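An afternoon at the Grastum student robotics showcase

I went to Lapiņa in May because a friend who teaches middle school had been talked into bringing her class, and she wanted to know beforehand whether it was worth a bus. The event is run out of the Grastum technical college, on the second floor, in a corridor of rooms that smell like floor wax and warm laptops. The flyer promised "the next generation of household robotics." I've read a lot of flyers.

The main attraction this year was the manipulation course, which is the college's name for a one-semester class where students write code to make a robot arm handle things on a table. Nearly all of it happens in simulation. I hadn't understood that from the flyer, and I don't think the parents ahead of me at the sign-in desk had either. One of them asked twice where the robots were. The answer was that they were on the screens.

There are good reasons to teach it this way. The course handout says 20 students were enrolled, and an arm of that kind costs more than the department can spend on a semester class. A simulated arm can crash into the table all night and no one gets a repair bill. I accept all that. I would still put the word "simulation" on the flyer, in large letters.

The class project is called Korkarum. Each team gets a table with a set of decorative objects on it and has to get the arm to pick up the one it's told to and put it somewhere else. The objects are a deliberately awkward bunch, with stems and thin parts, and dark shapes that don't give a vision system much to work with.

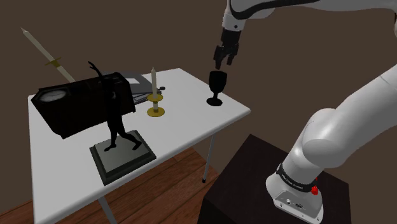 I stood at the first station for a good half hour. The team there had logged 2,079 attempts over the semester, a number they had printed on their poster in a font bigger than the title. The number of successful attempts was not on the poster. When I asked, I was told that it depended on what I meant by successful. A grasp that lifts the object counts in one column, and a grasp that lifts it and sets it down upright counts in another. The second column was in a spreadsheet that someone was going to find for me. I left my email address.

To be fair to them, the live run I watched did what they said it would. The arm went down slowly, closed, came up, and the small crowd made the noise small crowds make. Then a girl of maybe ten asked if it could do it again with the thing moved over a little. It was the best question anyone asked all afternoon. The team said the positions were randomized in training, so yes, in principle. They restarted the program. The arm went to a spot well short of the object, closed on nothing, and lifted nothing with great care. The girl seemed more interested in that than in the first one, and so was I.

What bothered me is how little the posters had to say about runs like that. Of the 7 posters in the corridor, one had a section on failures, and it was the shortest section on it. If I were grading, I'd want that section to be the longest. Students learn a lot from a bad grasp, and you could hear it when they talked: which way the object tips, what happens when a finger comes in too low, how a view from near the gripper can lose half of what the outside view shows. They had clearly thought about it. They just hadn't been asked to write it down.

The second station was better on this point. That team had put up views from close to the gripper and let visitors scroll through them without a script. You get a much humbler idea of the problem from down there. Most of what you see is bare gray surface.

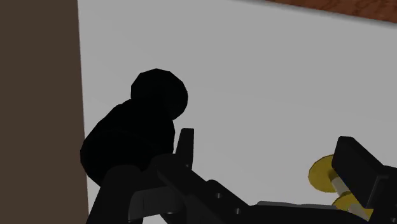
Close view of the gripper at the tabletop, Korkarum class project, simulated.

Down the hall there was a talk by a sponsor, Purkley, which sells training packages to schools. The starter license is 900 a year, and the speaker used the word "journey" more often than I was comfortable with. I asked whether anything learned in the package carries over to a physical arm. The reply was that this was an exciting area. I had coffee instead of staying for the second half.

Would I send a class? Yes, with conditions. Go early, since the rooms are narrow and by three in the afternoon you can't get near a screen. Skip the sponsor talk. Tell the kids before they get on the bus that the arm is a computer model, so they don't spend the first hour looking for it. And have them ask for the thing to be moved over a little.

The spreadsheet hasn't arrived yet.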